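Home Products Kits Club Loans Spares Contact

Hivura Hand Gripper, club set

Hand-held, two fingers, yours to squeeze. Made for the Arstead robotics club and now sold to any school or club that wants it. Price for the pair is $3,661, stand not included. Single unit $2,564. Page last touched 2019-09-11.

What it is

Same fingers and same camera mount you'd bolt on an arm, but carried in the hand. Students do the job themselves, the recording goes to the computer, the computer learns from it. No arm needed for the first term. Good thing too, arms are dear.

Black body, yellow fingers. Fingers are soft enough to grab cloth without snagging, stiff enough for a pencil case. Slot near the tip of each lets it bend a bit. They do wear. Spares below.

Who it's for

Years 9 to 12, uni clubs, keen home learners. We've had younger kids on it and the body is a bit wide for small hands, so try before you buy if you can. Loan set available, see bottom of page.

The laundry challenge

This is what most clubs buy it for. The Jendwood Cup has a folding round, and the rules want 100 recordings per team, done by students, at home or in the club room. Jumpers, tees, trousers, whatever's in the wash. Beds are fine as a work surface, so are tables. Patterned covers are allowed and the judges like a mix, plain backgrounds make for a lazy model that falls over on the day.
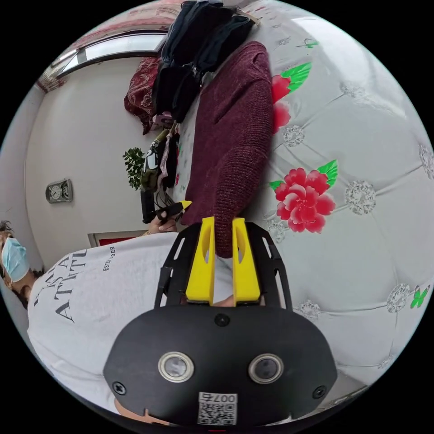
Knits are the hard ones. They stretch, and if you let go of one side too early the whole fold creeps back. Tell students to pinch a proper fold, not just the surface, then lift slow. Two people or two hands both count under the rules, as long as every recording says which. Bulky stuff goes last, once they've got the hang of it.

Keep recordings short. A fold and a put-down is plenty. Teams that send in one giant file for the lot get it sent back, happened twice in July.

In the box (pair)

2 grippers
2 sets of fingers, fitted
cables
hex key for the face screws
printed labels, one number per unit, don't swap them between units or the files get muddled
getting started sheet (4 pages, there is a newer one on the downlaods page)

Not in the box

Computer, memory cards, the stand. Chukwu makes a stand that fits, we stock it when we can get it. Out of stock right now.

Care

Wipe the lens glass with a dry cloth before each session. Fluff is the main killer of good recordings, worse with wool. Don't overtighten the screws on the face, snug is enough. Fingers come off with the hex key, takes a minute. No dishwasher. Someone asked.

Known problems

Cable pulls loose if it's wrapped round the wrist. Run it down the forearm and leave some slack.
Bright window behind the work washes the colours out. Turn round or pull the curtain.
Early units squeak. Harmless, drop of silicone oil on the slide.

Spares

Yellow fingers, per set. Cable, short or long. Face screws, bag. Prices on the spares page, they moved in July and the old PDF is wrong so ignore it.

Loans

One set goes round the clubs, four weeks each, you pay postage back. Arstead members first, then everyone else in order of asking. Put your school name in the subject line please, we can't match them up otherwize. Return it with the fingers on and the labels where they were.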